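Section 4: Comparing finger pads on the pot lid task

By the time you reach this section you should have the arm bolted down, the Bulden controller talking to it, and both sets of pads to hand (the plain ones that come in the box and the softer Serby ones, if you ordered them). Do have Section 3 finished first, particularly the part on zeroing the fingers, as everything below leans on it. Set aside a quiet morning if you can, and have a cup of tea nearby, for the first round always takes longer than you expect.

We use a glass lid with a round knob for this comparison. A knob is a fair sort of test for parallel fingers: they meet a curved thing with a flat pad, and any small error in the approach soon shows itself. 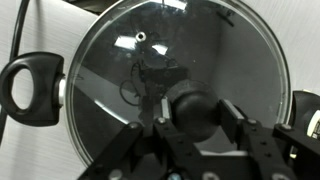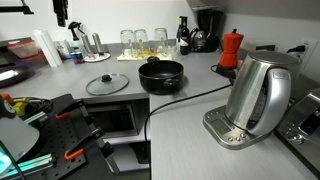
Figure 4.1. First picture: fingers closed on the lid knob. Second picture: the kitchen counter, with the lid lying to the left of the pot.

4.1 Before you start

1. Put the pot where the arm can reach it without stretching, and leave clear space beside it for the lid to be set down. You needn't strip the counter bare. We rather like a few everyday things left out, so long as they stay well clear of the arm's path.

2. Make sure the pot is empty and cold, and wipe the knob with a dry cloth. A greasy knob will spoil your results and you'll blame the pads, as we did for most of one February.

3. Trace every power cord with your hand and move any that the arm might catch on its way across.

4. Check the pads are seated squarely and the screws are snug.

CAUTION: Switch the arm to hold before you put your hands anywhere near the fingers, even if it has been standing still for some time.

4.2 Teaching the grip

5. Open the wrist camera view and bring the gripper over the lid at slow speed. Stop when the knob sits midway between the two pads.

6. Lower the gripper until the pads are level with the widest part of the knob. Go gently over the last little bit, as the glass won't forgive a bump.

7. Close the fingers at the lowest force setting and watch both pads. They should touch at the same moment. If one arrives early and nudges the lid sideways, open up, shift the arm a hair towards that finger and try again.

8. Save the position as LID 1. Then raise the lid a finger's width, hold it there while you count slowly to five, and lower it again.

Note: Glass throws back the ceiling lights and quite often the arm as well, and the Kandham tracking software can mistake a reflection for an edge. If the outline on your screen jumps about, try dimming the lamp nearest the pot before you start changing any settings. Catinca Buzatu, who wrote the tracking chapter, has more to say about this in Appendix C.

4.3 Running the comparison

9. With the plain pads fitted, run program 221. It lifts the lid, sets it down flat beside the pot, picks it up again and puts it back, and it will do this 100 times unless you tell it otherwise. Stay in the room while it runs, please.

10. Press PAUSE if the lid lands crooked on the rim. Straighten it by hand, with the arm on hold, and enter that try as a miss. It's tempting to let the near ones pass, but do be strict with yourself!

11. Swap to the second set of pads, repeat steps 5 to 8 from the beginning, and save the new position as LID 2. Don't be tempted to reuse LID 1: the pads differ in thickness and the fingers will close in the wrong place.

12. Run the program again and write both totals on the sheet at the back of this guide. On our own bench the plain pads managed 94 good lifts, and we would call anything near that a healthy result.

CAUTION: Never raise the force setting to cure a slipping lid until you have checked the height of the grip. Pads that sit too high on a round knob will slide off the top however hard they squeeze.

If the two totals come out very close, leave the plain pads on, as they are cheaper to replace. Pad wear and spare part numbers are covered in Section 5.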